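Greetings from the Greengrocer Project

It has been a busy autumn at the robotics club, and I promised Chrysanthi Christodoulou I would write something for the newsletter before the kettle rota filled up the whole back page again, so do forgive me if I wander a bit. The students voted back in July for a market stall as this year's theme, which sounded simple enough to everyone except Makis Lazaridis, who has been teaching long enough to know what a grape can do to an afternoon.

The idea is that the robot should learn to pick out and hand over fruit and vegetables as a shopkeeper would, gently and without fuss. We want it ready for the Trarkus student day, where each team gets two goes and no second helpings! Grigore Buzatu has been looking after the hands, and he and the younger ones have spent more evenings than their parents would like on the matter of how hard is too hard.
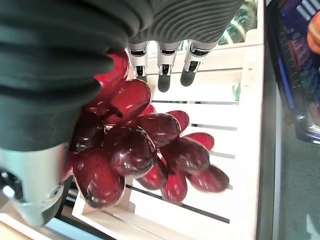
Bunches are much worse than single fruit, as it happens. A potato stays the shape it was when you planned for it, but a bunch swings and sags, and the side you meant to hold has gone somewhere else by the time the fingers close. Sérgio Godinho wrote a small program (he calls it Plondska, and will not say why) that closes one finger at a time and waits a moment between each. The team have logged over 100 tries with it so far, and 38 of those were from one very long session that ended with cold chips and a great deal of cheering.

After the bunches came the shredded and sliced things, which were my own suggestion and for which I have been gently teased ever since. I had thought that if a stall sells salad then the shopkeeper ought to be able to manage salad. The strips slide about and cling to each other, and the students are still arguing over whether to pinch from above or scoop from the side. I am on the side of scooping, for whatever that is worth.
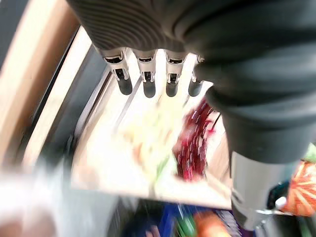

Wamport Newsletter, Issue 96

Gerasimos Chatzigeorgiou has kindly offered to take the beginners through the basics of arm movement while the older group get on with the stall, so if your son or daughter has been hovering at the door, do send them in. They need no experience at all, only closed shoes and a bit of patience. We could also do with a few more crates and baskets, in any size, if you have some sitting in the garage. 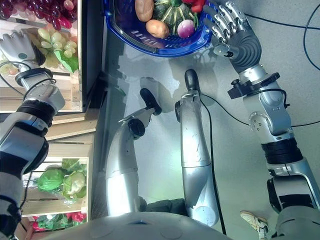

Both hands out at the stall, with grapes on one side and the blue basket on the other.

Next on the list is passing an item from one hand to the other, and then we shall have a go at doing it to a shopping list read aloud. Come and see us if you are passing, and please bring biscuits.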